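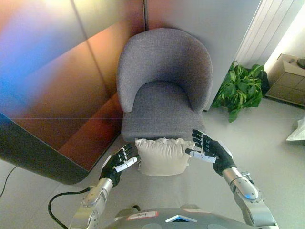

Sillón gris y cojín claro.

Informe de avance a 01/10/2018
Programa de mejoras de categoría, alquiler de coches en Plallano
Para: Fionnuala Ó Súilleabháin
De: Signe Egilsson

Prometimos en marzo que el cliente sabría, antes de llegar al mostrador, si le tocaba un coche mejor que el reservado. Lo sabe ya en dos oficinas, Dreredville y Turnulau. En la tercera se sigue decidiendo como en 1993: el empleado mira el aparcamiento, suspira y entrega las llaves de lo que quede.

De las 174 mejoras concedidas en el periodo, 60 se comunicaron por adelantado. El resto fueron sorpresas, no todas bien recibidas. Un matrimonio que había pedido un utilitario para callejear por el casco antiguo salió con una furgoneta de nueve plazas y volvió en 15 minutos, con una opinión muy formada sobre nuestra generosidad. 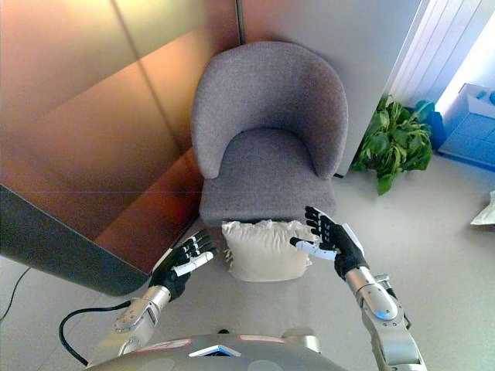
De ahí que hayamos añadido al formulario una casilla para renunciar a la mejora. Legal tardó más en aprobar la casilla que nosotros en programarla — cuatro versiones del texto, la última idéntica a la primera.

La conexión con Gu, el sistema de flota, funciona de día. Por la noche Gu da por limpios los coches que están en el lavadero y los asigna sin remordimiento. El proveedor lo llama comportamiento esperado. Hemos pedido por escrito que espere otra cosa.

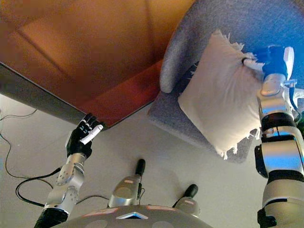

En cuanto al dinero, vamos dentro de lo aprobado, salvo la partida de formación, que habrá que ampliar si se quiere incluir el turno de noche. Pendiente de su visto bueno: esa ampliación y la fecha de arranque en la tercera oficina.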